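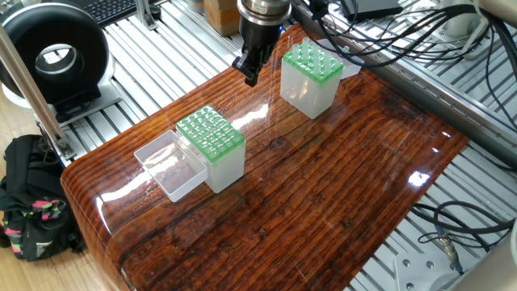
Gripper empty over the tabletop, tip boxes in front.

Sat 12 March

Back to the Skukgate almanac. Arkance has now finished its pass over the whole volume and reports high confidence throughout, including on the page where it read a coffee ring as the letter O and built a sentence on it.

Main trouble is still the running heads. The Steltis printing puts the chapter title at the top of every right-hand page, and Arkance drops it straight into the paragraph, so a man is halfway across a river when THE KEEPING OF BEES arrives and he has to climb out the other side of it. Wrote a rule to strip any line in full capitals from the top of a page. It worked very well on the heads. It also took out the title page, the dedication and one entire poem by somebody who liked to shout. Poem put back by hand.

New rule: strip the line only if the same words turn up on 2 or more right-hand pages in the chapter. Short chapters slip through, so those get done by eye.

Hyphens next. Joined every word broken at a line end, then went looking for the damage. "Re-cover" (a chair) has become "recover" (from the chair, I suppose). Twenty-four words on the doubtful list. Checked them against the Aksoy reprint, which was set wider and breaks in other places. Good idea, except that Aksoy modernized the spelling whenever the mood took them, sometimes twice on one page. I am using it for hyphens only and trusting it with nothing else. 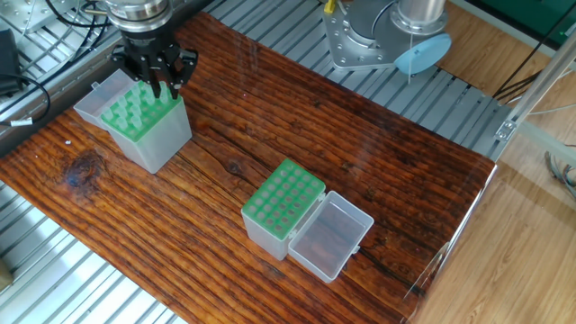
Tip box in the gripper, lid open, green tips in the rack.

Footnotes: 5 are orphans. The asterisk is in the text, the note is gone. Two of these I found at the foot of the following page, where the printer ran out of room. The other three may never have been set. Leaving the asterisks in, with a bracket after each one saying the note is missing in the original. I'd sooner look careless than make up a note on goose fat.

Long s: done, I think. Searched for "fame" where "same" was meant and found a chapter in which everybody was after the fame thing. Fixed. Then found one real "fame" that I had fixed too. Unfixed.

Still to do:
- index (page numbers belong to some other edition, haven't worked out which)
- the fold-out table, which scanned as soup
- ask Steltis about the missing notes, expect nothing before May
- rename the output folder, "final2" is already a lie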